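Our club should drop the Cidell round next year. I have coached the Kaluvura robotics team for 4 seasons and I don't say that lightly.

The Cidell round is a race. Teams get a list of tasks, the fastest time wins, and by July our students are writing code that only has to work once. Monique Guérin, who coaches at Campos, calls it rehearsing a magic trick. I think she is right.

Two-arm work with padlocks is slower and much less fun to watch. It is also where students learn the most. A lock has a body, a shackle and sometimes a key, and two grippers have to agree about where all of them are. Shadi Awwad's group spent almost 20 Monday sessions on it and kept a written log of 310 attempts. I would hire any of them.

Parents ask what there is to show for it. My answer is the log – and the work itself.

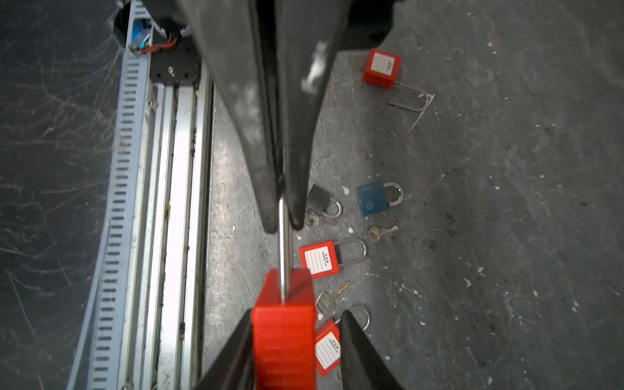
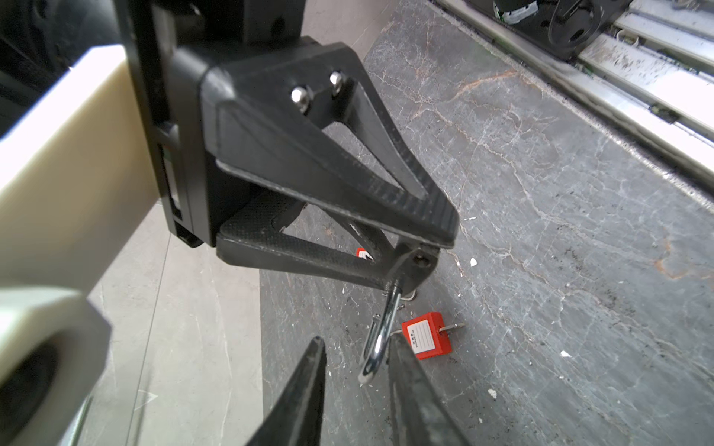 A padlock and a robot arm. 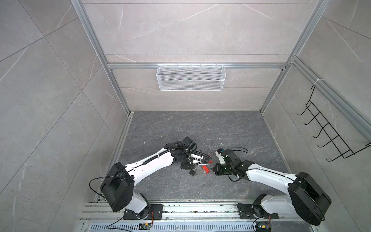
Should beginners start with two arms?

Start them with one. Once they can pick up and put down the same object reliably, add the second arm and expect the first few weeks to go badly.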